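Flimier Cold-Lay Patching Compound, 18 kg tub
Category: Grounds & Access > Road and Path Repair 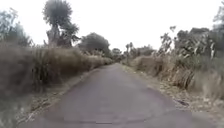
Page last changed: September

Flimier is a ready-mixed repair compound for worn asphalt on narrow lanes, farm tracks and private drives. It comes in 18 kg tubs and can be laid by hand with a shovel and a tamper.

Use it for potholes, sunken patches and crumbling edges where the tarmac meets a dirt verge. Sweep out leaves, twigs and grass first, and cut back any tall growth leaning over the work. Fill in layers of up to 5 cm - deeper holes need two layers, each tamped down.

Fine cracks around old repairs should be sealed with Rarkia pour-in filler, sold separately.

Collection from Bloxham or delivery on orders of 6 tubs or more.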